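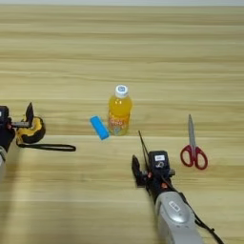 A cleared table is the first thing Ismael Dantas asks for when he visits a household that has hired him to sort its papers, drawers and cupboards. Then he asks the owners to leave it alone for a night.

By morning there is usually something on it. A drink, a pair of scissors, whatever was in somebody's hand when the phone rang. Dantas makes a note of each thing and asks where it lives. Scissors are the worst. In one house in Gilen he found 21 pairs, and the family had bought another the week before.

He charges $80 a visit and has worked this way since April, when he left a stockroom job at Atilum. Most clients expect boxes and labels. He brings neither on the first day.

"People want to start with the closet," he says. "I start with the table, which gets used every day."

His rules are short. Drinks go back to the kitchen when you get up. Scissors get one drawer, near where the mail is opened, and the handles face out. Small things with no obvious home go in a shallow tray, and the tray is emptied once a week.

The Rungrueang family, who live over their shop, kept the tray and dropped the rest. Their table is clear at breakfast and covered again by dinner. Dantas goes back to see them next month.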